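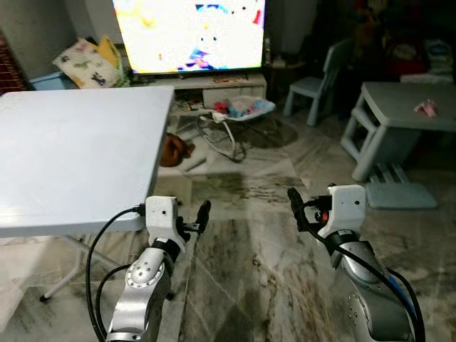 Gray-and-white marbled tile in a living room.

Call for Participants: Settled Dust on Hard Floors in Occupied Homes

The Pusta Study is enrolling households in Wullbridge and the adjoining townships for its second round of home dust sampling. The study measures how much dust settles on hard flooring between cleanings, what size the particles are, and how both change from the heating season to early summer. The first round enrolled 391 households. A further 199 places are open.

Enrollment closes at the end of May or when all places are filled.

Eligibility

Your household may take part if:
- at least one adult aged 18 or over lives in the home full time and can be present for both visits
- the main living area has a hard floor (ceramic or stone tile, sealed concrete, vinyl, or finished wood)
- no construction or sanding work is planned during the sampling period
- the home has been occupied for the past six months

Renters and owners are equally eligible. Renters do not need the landlord's permission, as nothing is fixed to walls or floors. Homes with pets are eligible. Homes where anyone smokes indoors are eligible but are analyzed as a separate group, and places in that group are limited. Homes with wall-to-wall carpet in the main living area are not eligible in this round. An area rug is acceptable if it leaves enough bare floor for the sampling template.

What participation involves

Each household receives two visits, one in the heating season and one in early summer. A visit takes less than an hour. At the first visit, staff record the floor type, the distance from the sampling point to the nearest exterior door, and the type of heating. They then vacuum a marked square of floor through a Ganix filter cassette and wipe a second square with a damp pad. The squares are marked with low-tack tape, and the tape is removed before staff leave.

A passive collection dish is left behind for the period between visits. It sits uncovered on a table or shelf at or above knee height, out of direct sun and away from vents. Please do not dust the surface directly around the dish or put anything over it. If it is knocked over, note the time in the log and set it upright; do not try to recover the contents.

Do not sweep, mop, or vacuum the main living area for three days before a visit. Other rooms can be cleaned as usual. Between visits, the household keeps a one-page log of cleaning in the main living area: the method used and whether windows were open. Entries need only a check mark.

Plastic furniture can be used for the dish. Light surface wear makes no difference.

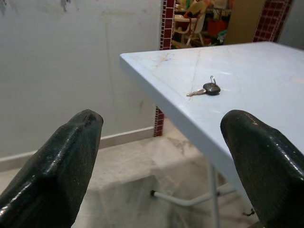 One first-round participant wrote that the three days without sweeping were harder to keep to than the log, and asked whether crumbs could be picked up by hand. They can. Hand pickup of visible debris is permitted at any time and does not need to be logged. Spills may be blotted with a paper towel, provided the area is noted for staff.

Payment

Participants receive $19 for each completed visit, paid by check after the samples are logged at the laboratory. A household that withdraws after the first visit keeps the first payment.

Results and privacy

Each household receives its own dust loading figures in writing, with the median for homes of the same floor type. The study does not test for mold, lead, or pesticides, and the results are not a statement on whether a home is safe or clean. Samples are stored under a code number. Street addresses are kept apart from the sample records and destroyed when the study closes. No recordings are made of conversations during visits.

Participation is voluntary. You may withdraw at any time without giving a reason, and you may ask that samples already taken be discarded.

How to apply

Enrollment forms are available at the front desk of the Wong Building, Wullbridge, and may be returned there or to Room 443 between 9 a.m. and 4 p.m. Forms ask for the floor type, the number of people in the home, and two preferred visit times. If you are unsure of the floor type, leave the line blank and staff will identify it at the first visit.

Households that took part in the first round may apply again if they have moved to a different home. Applicants are notified by mail. Those not placed are kept on a waiting list unless they check the box declining it.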